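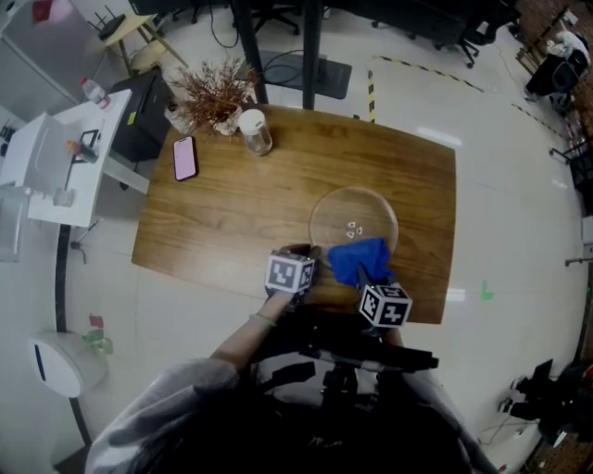
My eyes have been dry and scratchy for years, and last September they got bad enough that my optometrist gave me a name for it (blepharitis, a word I still have to look up to spell) and a sheet of home care instructions. The sheet is fine. It just doesn't tell you how to do any of it in a real house with a real sink and a dog, so I've been working that part out myself. I'm not a doctor, and if your eye hurts, or your sight changes suddenly, please close this page and call somebody who is!

## Warm compresses

A washcloth run under the hot tap works, but it goes cold on you so fast. I spent the first month getting up and down to re-wet the thing and dripping all the way across the hall. If you want to stick with washcloths, do two. Keep one in a bowl of warm water with a plate over the top, and swap when the first one cools. Wring it hard or you'll have water in your ears.

I ended up buying a bead mask, the kind you microwave. Mine is a Plavo and it has held up well, although the elastic was too tight until I'd stretched it overnight around a saucepan. Follow the time on the package for your own mask and test it on the inside of your wrist first, every single time. Our old microwave was 600 watts and the new one is a lot stronger, and I found that out with the mask in my hand – thankfully not on my face.

Do your compress before the lid cleaning. Heat loosens everything up and you don't have to rub nearly so much.

## Drops without the drips

I wasted so much of every bottle. Half down my cheek, a bit in my hair, one memorable drop up my nose. What finally worked:

- Lie down flat on the bed. Forget the mirror.
- Pull the lower lid down to make a little pocket and aim for the pocket.
- Rest the hand with the bottle on your forehead so it can't wobble.
- Close your eyes gently afterward and leave them closed a minute or so. Blinking like mad just pumps it all out again.

Don't let the tip touch your lashes. And if you use more than one kind of drop, ask the pharmacist how long to wait between them. I'd been doing mine back to back, and she told me the second was mostly washing out the first.

I can't read the labels on mine without glasses, and of course my glasses are off when I'm doing drops. So the morning bottle has a fat rubber band around the cap and the night bottle has nothing. I keep them on different floors of the house too.

Those little single-use vials get everywhere. I stand mine up in an old egg cup, and the used ones go straight in a jar so I'm not picking them out of the bathroom rug.

## Pillowcases and towels

Change your pillowcase more often than you think you need to. I keep a stack of them in the nightstand and that's the only reason it gets done. They don't match and I have stopped caring.

Use a separate washcloth for your face and never share it. Mine are gray and everyone else's are white. I quit fabric softener on anything that touches my face, and I switched to the plain unscented Flurside detergent. Whether that helped my eyes or just my mood I couldn't tell you, but the towels soak up water again, so I'm keeping it.

## Air

Moving air was my biggest problem and I hadn't noticed it at all. The bedroom vent was pointed directly at my side of the bed. I put one of those clear magnetic deflectors on it, and you can do the same in the car by tipping the dashboard vents down toward your feet.

In winter I run a small humidifier at night. It was reading 23 percent in our bedroom in January before I started, which explains my lips as well. Empty it every morning and let it dry out with the lid off. A slimy tank is worse than no humidifier, and I say that as somebody who left one sitting full for an entire vacation.

## Cleaning your glasses

Rinse first! Dust is gritty and if you go straight in with a cloth you're sanding your lenses. Cool to lukewarm water, one small drop of plain dish soap, fingertips on both sides and around the nose pads, rinse again, shake. Then a clean microfiber cloth. Skip paper towels, and skip your shirt too (I know, I know).

Wash the cloths as well, without softener, and let them air dry. I bought a big pack of Postma ones and scattered them around the house, one in the car, one by the kettle, one down the side of the couch that I didn't plan on.

## Light for reading

I used to sit with the lamp behind me and my own head in the way. Put it to the side and slightly in front, with the shade low enough that you can't see the bulb. My desk lamp is a Lernum with a bendy neck and I run it brighter than I would have guessed, while the rest of the room stays on but softer. A bright page in a pitch dark room makes me squint.

For anything small, like recipes on the back of a packet, I take a picture with my phone and zoom in. It's faster than hunting for the magnifier, and then I have the recipe later when I've thrown away the packet.

## Makeup, if you wear it

Write the month you opened it on the mascara with a permanent marker. Mine goes in the trash after three months even if there's plenty left, and I don't line the inner rim of my lids anymore. I miss it a little. Take everything off at night before the compress, or you'll be warming up your eyeliner and wearing it to bed.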